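From: Sang-wook Yoo
Date: 6 August 2021
Subject: Re: two-arm bench, where its got to

Quick one before I lose the bench for the evening.

Montserrat Cuautle wrote:
> Are you still doing both arms off one supply? And what are you using
> for test objects? We gave up on soft things in January, far too
> fiddly to start with.

Two supplies now, one per arm. Cost me 30 quid and a Saturday. Test objects are tape rolls – rigid, cheap, hole in the middle so you can try a rim grip or a squeeze. Basket between the arms, cardboard box to the right of it. Job is one roll out, over, and down flat. Speed capped at 200 mm/s untill I trust it.

Wrist view is the one I tune from. Chest view for checking the layout.

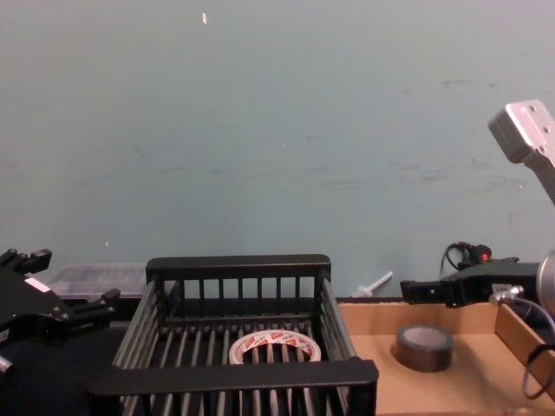
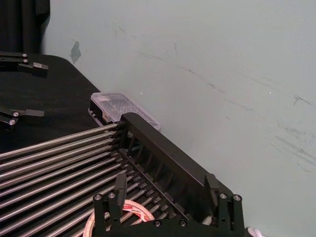
Montserrat has since rung to say that 200 is still too quick near the rails, and that on Zosa she drops to 34 for the last bit of the descent and only closes the fingers once the arm has fully settled. Fair enough, will try it. She also thinks my grip force is set far too high for tape.

Still to do:
- strain relief on the wrist cables, both sides
- redo the zero on the left arm, it drifts over a long run
- log file fills up after 700 cycles, need to rotate it

Has anyone got the Horus calibration script working with two arms at once? Mine does the first and then just sits there. Happy to send teh config over.

Sang-wook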